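Why Is Red So Red? Cloth, Color and Dye

Got a red shirt on? Go look at it near a window. Then look at it in a dark closet. Same shirt, different color - kind of. This page is all about where the color in cloth comes from and why some of it ends up in the wash water.

First, what color even is

White light is a mix. Red, orange, yellow, green, blue, violet, all jumbled up together. When it hits something, some of the colors get soaked up and some bounce off. The ones that bounce are the ones that reach your eye.

So a red sock is soaking up most of the green and blue light and bouncing back the red. Turn the light off and there's nothing to bounce. No light, no color.

Scientists measure light in nanometers. Super tiny! The light we can see starts at around 400 (that's violet) and goes up from there to red. Bees can see past the violet end. They can't see red very well though. Poor bees.

What is dye?

Dye is stuff that colors something all the way in. Paint sits on top, like butter on toast. Dye goes into the threads, more like milk soaking into cereal.

Thread is made of fibers. Fibers are the skinny hairs you see if you pull a bit of yarn apart. Cotton fibers come from a plant. Wool fibers come off a sheep. Polyester is made in a factory, from the same kind of plastic as a lot of drink bottles. Each one likes differnt dyes. Wool grabs color easily. Cotton is fussier. Polyester needs a lot of heat.

Old reds

People have been dying cloth red for thousands of years (dyeing! with an e! the other one is very different).

Madder - a plant with red roots. You dig up the roots, dry them, mash them, and soak them in warm water with the cloth.

Cochineal - a bug! Tiny, lives on cactus. Dried and crushed it makes a really strong red. Takes a LOT of bugs.

Red was hard to make, so it cost plenty. Kings and queens wore it to show off. Then in the 1800s people worked out how to make dyes in a lab and suddenly lots more people could have a red coat.

Fuzzy or flat?

The same dye can look different on different cloth. Smooth shiny cloth bounces light straight back, so you get bright spots. Cloth with loops in it, like a bath towel, has hundreds of little shadows hiding between the loops. The shadows make the color look deeper. Gray cloth can be sneaky too. Look up close at a gray couch and you may find light threads and dark threads woven together, and your eye mixes them from far away.
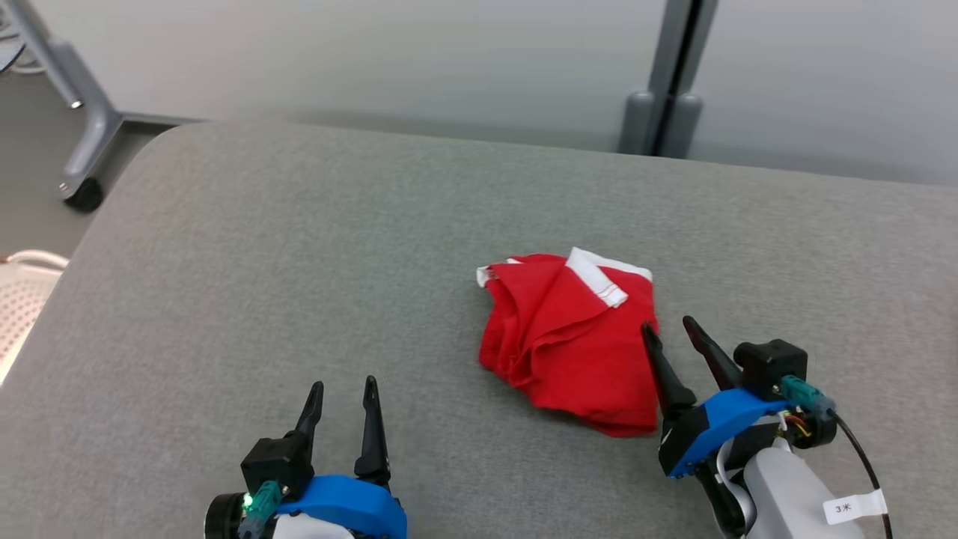

Red cloth and gray cloth.

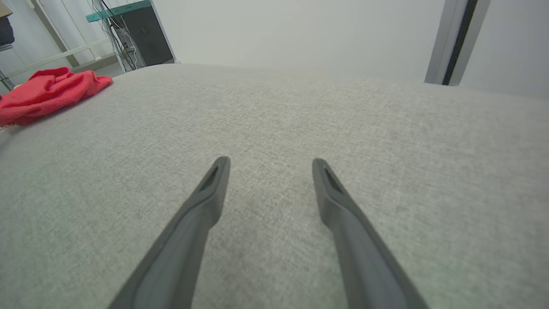
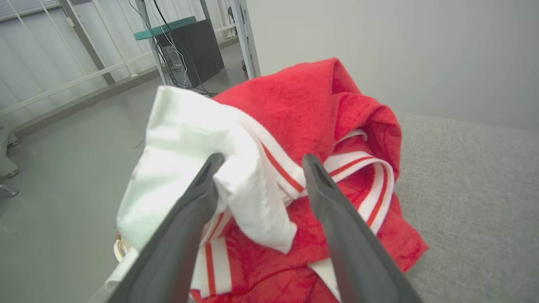 Why does color run?

Sometimes dye doesn't hold on tight. Water gets in, loosens it, and off it floats to find a new home. Usually your white socks. Now you have pink socks.

Hot water makes it worse. So does leaving wet clothes in a pile. To help dye hold on, dyers use something called a mordant. It works like a bit of glue between the dye and the fiber. Alum is a common one, you might even find it in the spice aisle, people use it for pickles.

Try it: the red leak test

You need:
a grown-up
9 cotton balls
a bowl of cool water and a bowl of warm water (not hot)
a few old red things that are allowed to get wet
a pencil and paper

1. Dip a cotton ball in the cool water and squeeze it out.
2. Rub it on a hidden part of the cloth, like inside the hem. Rub 21 times. Count out loud, it's more fun.
3. Look at the cotton. Pink? Write it down.
4. Do it again with a new cotton ball and warm water. Same cloth, new spot.
5. Try the next red thing.

Which one leaked most? Was it old or new? Check the label and see what it's made of. New clothes often leak more becuase the extra dye hasn't washed out yet.

Please don't do this on the good couch.

Words to know

Fiber - a skinny hair that thread is made from
Dye - color that soaks in
Mordant - helps dye hold on
Fade - when color gets weaker, often from sunlight
Hem - the folded and stitched edge of a cloth

Next time: blue jeans, and why the knees go pale first.

Updated August 5, 2023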